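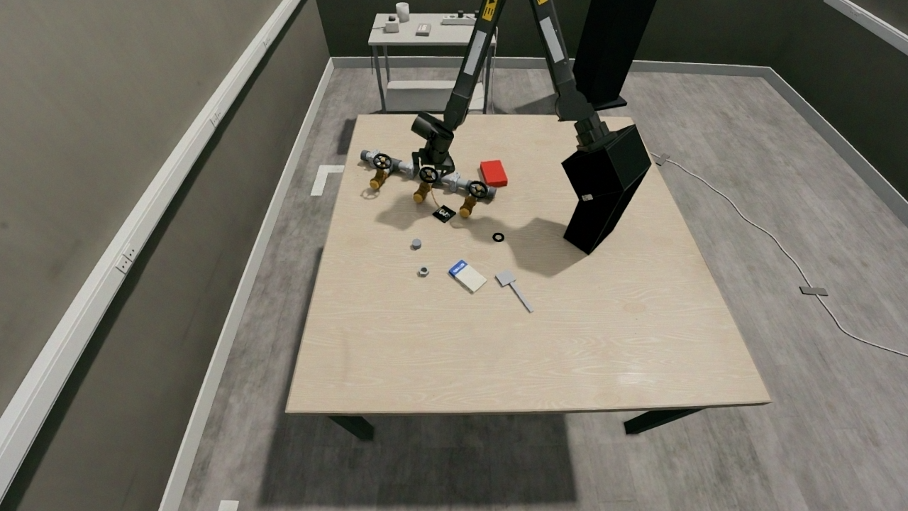 Gun-woo Han wrote:

> I think we can close the false "valve shut" report on the Broklow cell.
> The cause was low grip force. We raised it, reran the set in Nosham,
> and got 40 runs with no alarm. Unless somebody objects I will mark it
> fixed and Faltamach can go back to real hardware in November.
>
> Periklis has the logs if anyone wants them.

I object, I'm afraid. Periklis sent me the logs and I have been through them twice.

No alarm is what we had the first time. The whole complaint was that the arm let go of a wheel that hadn't turned, told the panel the line was shut, and moved on to the next job. The alarm never went off then either. So I don't see how 40 quiet runs tell us anything, unless the check behind the alarm has changed, and as far as I can find it has not.

Look at what "shut" means in the code. It means the wrist went through the angle it was asked for. If the fingers slip around the rim, the wrist still gets there and we still write "shut" in the log. More grip force makes slipping less likely, fine, but when it does happen we are as blind as before.

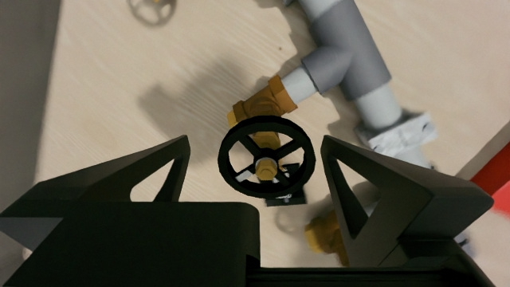
Shaohua's answer to this was that the camera check would catch it. I doubt that too. The handwheel has four spokes in an X. Turn it a quarter turn and the outline is the same X, so a check that matches the spoke pattern will pass a wheel that stopped a quarter turn short. It will also pass one that never moved, if the angle we asked for was a whole number of quarter turns. Which it was, in 30 of the 40 runs.

There is a small white mark on one spoke that could be tracked, and I would start there. But the fingers come in on both sides of the rim, and I want to see what happens when one of them covers the mark. My guess is the tracker quietly falls back to the spokes. Could Myrto confirm?

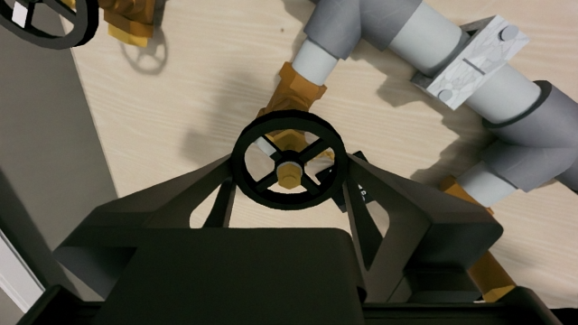
Last updated: 4 September 2026

On the simulator itself. I keep being told Nosham gets rim contact right. Maybe. Who measured it? The friction value in the valve file is one number for all three handwheels and it has a comment next to it that says "looks ok". I would not send anyone to stand next to a pressurized line on the strength of that.

Also, the second arm. In the Lumbao report it was parked, and in these runs it is hanging over the table. I'm not saying it matters. I am saying it is a difference, and the summary says the setup was the same.

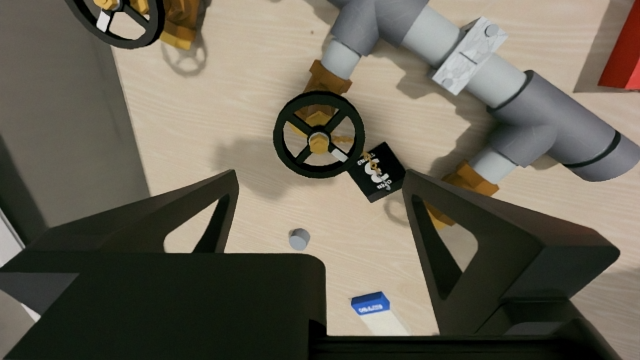
What I would want before this gets closed:

- the friction set low on purpose, so the grip has to slip, and the alarm has to go off
- a turn that isn't a multiple of a quarter
- the wheel angle logged next to the wrist angle, in the same file
- one run with the mark covered from start to finish

The first one is maybe 2 hours of work. If the alarm stays silent with a wheel we know is slipping, the ticket should go back to open and the November date should come off the plan until it's sorted. Until then please don't let the panel say "shut" for anything this arm has touched. "Turned, not checked" would do.

Gun-woo, if I have missed a change to the check, send me the commit and I will take that part back.

Leonidas Christodoulou

3 replies · 2 shares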